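Stadberg Housewares: Mixed Goods Room, Stockdale

Gallery

Home | Stores | Stockroom | Gallery | Contact

The mixed goods room is at the back of the Stockdale building, past the packing benches. It holds the small things we sell one at a time: brushes, sponges, soap dishes, lids, hooks, bath toys, and plenty of items that don't belong to any department. The room has 144 bins and at the May stock check they held 2,340 pieces. The pages in this gallery follow the goods through the room, from the door where they come in to the cage where they go out.

Captions are by the stockroom. Questions about a particular item should go to the store that sells it.

1. The receiving door

Cartons come in here between 6 and 9 in the morning. The yellow line on the floor is the limit for pallets. Anything left past the line gets moved to the corridor, and the corridor is usually full.

2. Opening table

Outer cartons are slit along the tape and flattened right away. Inner boxes stay closed until the delivery note has been checked. The table was lower until last year, when we put it on blocks.

3. Delivery notes

One clip for each supplier. The red clip is for notes that don't match the goods. Notes stay on the red clip until the supplier has answered, then go in the drawer underneath.

4. Loose goods

Goods that come without any packaging of their own. Most of the kitchen scrubbers arrive this way, and so do the drain covers. They are wiped if they are dusty and put straight into bins.

5. Packaged goods

Blister cards and small boxes. These stack, so they get the narrow shelves. Cards with a bent corner still go to the stores. Cards with a split front are sent to the outlet shelf.

6. The label printer

An Andico tabletop model. It prints the shelf labels and the small round stickers used on loose items. The roll has to be fed in from the left, and there is a drawing of this taped to the wall.

7. Empty bins

The bins are the Haltel straight-sided type, with a flat floor and a plain rim. We changed over from the tapered kind. The tapered ones nested better when empty but held less along the bottom, and long items leaned in the corners. All new bins have been ordered in gray so that goods show up against them.

8. Bin washing

Bins are rinsed in the utility sink and stood on end on the rack. Soap goods leave a film and need hot water. A bin that has held scented items is kept for scented items.

9. Mixed bins

A mixed bin is one that holds several kinds of small goods together. We use them for low stock, returns that are fit to sell, and the last pieces of a line that is ending. They take more looking after than a single-item bin. The rules for filling one are short: one layer, nothing wet, nothing with a loose blade, and nothing small enough to slip under everything else.
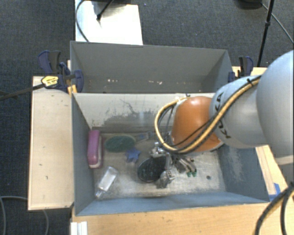
Filling a mixed bin in one layer is slower than tipping the goods in, and it wastes floor area, but picking goes much better afterward. Shape and color do most of the work. With the dark green, scrubber-like oval and the black oval piece both lying in the same bin, two dark ovals could be taken for one another at a glance, and a blue star with rounded points between them helps break that up. Long pieces are easiest to find along a wall, the way the purple-and-white one is placed here on the left. Flat strips are the hard ones. They look like part of the bin when they are close to its color, as the gray-blue one does, so we try to keep flat goods out of the back corners.

10. Single-item bins

These are filled to two fingers below the rim. Heavier goods are filled to half. The label goes on the short side facing the aisle.

11. Scrubbers and sponges

Scrubbers are sold in more shapes than any other line in the room. Ovals sell best. The round ones roll out of hands and carts, and the square ones wear at the corners, according to the people who bring them back.

12. Bath toys

Stars, boats, ducks, and rings. Soft toys are squeezed once on arrival to check for water left from the factory test. Any that are damp inside go back in the carton.

13. Brush shelf

Nail brushes face down, bottle brushes on hooks, dish brushes standing in a tray. Brushes stored on their bristles for a long time keep the bend, so the nail brush bins are turned over when the season changes.

14. Lids

Lids without containers and, on the shelf below, containers without lids. We go through both shelves every couple of months and match up what we can. The last time, most of the matches were sandwich boxes.

15. Hooks and hangers

Stick-on hooks are kept in their cards. Over-the-door hangers are tied in sets of 2 with paper string. Wire ties used to be used for this and scratched the finish.

16. Aisle B

The longest aisle in the room, with 40 bins on the lower level. The lights here were replaced in May. Before that, the bottom row was hard to read after 4 in the afternoon.

17. Step stool

It belongs in Aisle B and is often somewhere else.

18. Order sheets

Stores send their orders by noon. Each sheet lists the goods by bin number, lowest first, which matches the way people walk through the room. A store that writes extra items by hand at the bottom of the sheet will get them last.

19. Picking cart

Three trays and a clipboard. The top tray is for anything that could be crushed. The wheels are the second set, and these ones don't squeak.

20. Check bench

Each order is laid out on the bench and read back against the sheet. Substitutions are allowed on color only. If a store asks for a green scrubber and there is only blue, blue goes out with a note. If there are no scrubbers, the line is crossed off.

21. Wrapping

Brown paper for most things. Soap dishes and anything glazed get a second sheet. We stopped using shredded paper after complaints from the stores about sweeping it up.

22. Damaged goods shelf

Cracked, chipped, or missing a part. Items here are written off at the end of the month. Some are kept back as samples so new staff can see what a hairline crack looks like under the bench lamp.

23. Sample board

One of each current loose item, wired to a painted board beside the door. The board is useful when a return comes in without its packaging. The top row is out of date and is waiting to be redone.

24. Outgoing cage

Finished cartons are stacked by store, with the farthest store at the back. The cage is locked at 5 and opened again for the driver.

25. The room after closing

Floor swept, carts parked along the end wall, bins pushed in flush with the shelf edge. The fan over the sink stays on overnight.

Notes on the bins

Several stores have asked where to get bins like ours. The Haltel bins are bought by the stack and come in two depths. We use the shallow one for mixed goods and the deep one for everything else. Stores that only need one or two can ask the stockroom, as we sometimes have spares with a chipped rim. Pickup is from the side entrance at Stockdale, between 1 and 4 in the afternoon.

Back to Stockroom | Next gallery: Packing benches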